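Zallberg Home Forum > Storage > Which basket for blankets?

efua_a
September 22, 2023
Finally got a basket for the living room blankets! It was 2 baskets on my shortlist and I went with the striped one, mostly for the handles. Is it too dark at the bottom, do you think?

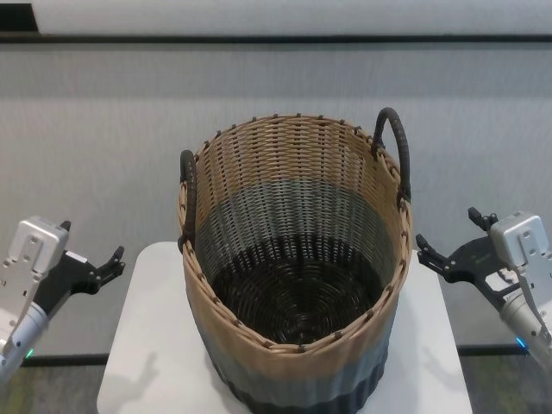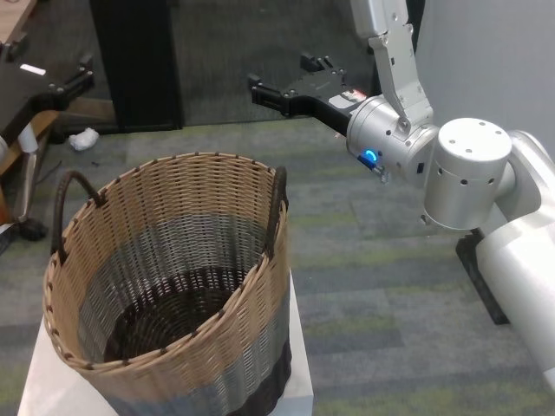
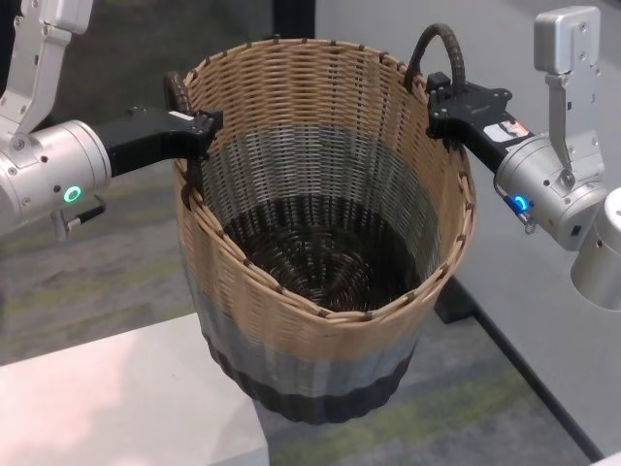
Same basket in all three, empty for now.

venter_knits
Love the tan at the top. I'd line it though, wicker snags yarn like crazy.

efua_a
Ugh, liners. They bunch up and hide the inside, and I like the inside!

Ayanda VW
Agree with venter. I lost a good throw to a basket last December. An old pillowcase works fine.

venter_knits
And don't haul it around full by the handles, mine pulled loose.

Ayanda VW
Mine's been lugged upstairs for 5 years, no trouble.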